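Home | Trips | Trail Notes | Gear | Getting Here | Contact

How to Get Ready for Your First Guided Gorge Walk

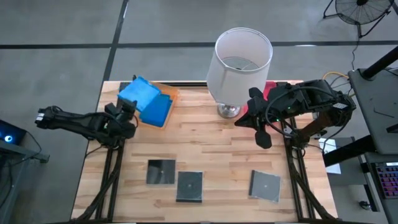
Page last changed: 1/12/18

Hello and welcome! If you have booked a gorge walk with us at Chauke (or you're still sitting on the fence, hoping somebody will talk you into it), this page should tell you most of what you need to know. I'm Shireen Nkuna, and I've been walking people up and down the Sutia gorge for long enough that I've heard pretty much every question there is, so I thought it was time to write the answers down in one place.

First, choose your route. We run 2 of them. The Lower Sutia is the gentle one, with wide pools and plenty of flat rock to sit on, and it suits families and anyone who hasn't scrambled over wet stones before. The Upper Sutia climbs to 524 meters and has a few places where you'll need your hands as well as your feet. If you can't decide, pick the lower one. I have never had a guest complain that the day was too pleasant, and you can always come back for the other.

Next, get your legs ready. You don't need to be an athlete, but you do need to be comfortable walking on uneven ground for a good part of the day. For a few weeks beforehand, go for a long walk whenever you can, and find some stairs or a hill. Going down is what makes people sore the next morning, so practice that too – slowly, with your knees a little bent.

Then sort out your shoes. Please, please don't buy new ones the night before! Old running shoes with a decent tread are fine, as long as they lace up tight and you don't mind them getting soaked. Sandals come off in the current and rubber boots fill up like buckets. Wear thin wool socks if you have them.

What to put in your bag:

- a swimsuit, to wear under your clothes
- quick-drying shorts or leggings (jeans are miserable when wet)
- a long-sleeved top for the shady stretches
- a full water bottle
- lunch in a box with a lid that really closes
- sunscreen and any medicine you take
- a towel and a complete set of dry clothes, left at the meeting point

We lend you a helmet, a life vest and a small Erka dry bag. The dry bag holds 10 liters, which is enough for a lunch, a camera and a top if you roll things up instead of stuffing them in. To close it, squeeze the air out, fold the top over three times and clip the ends together. Do give it a little press afterward, and if you hear a hiss, open it and start again.

On the morning itself, eat a proper breakfast. Come to the parking lot by the old Nandex bridge, where either Anel Jacobs or I will be waiting with the van. Anel will check your helmet strap and then check it again, and you may as well let her. We go through the hand signals before we set off, as the water gets too loud for talking once you're between the walls.

In the water, keep your steps short and your feet low. Test each stone before you put your weight on it, and face upstream when you cross. If you slip in a deeper bit, lie back with your toes pointing downstream and let the vest do its work until you drift into the slack water. Wait for your guide's signal before any jump. There's a way around every one of them, and lots of our guests take it – I often do myself in November, when the pools are cold enough to make your teeth ache.

One more thing about weather. Rain in the hills can raise the river even when it's sunny down at the bridge, so we look at the level early and call you if we need to move the trip. You can choose another date or have your money back. Leave us a phone number that you'll answer before breakfast!

524 shares | 10 comments | Leave a comment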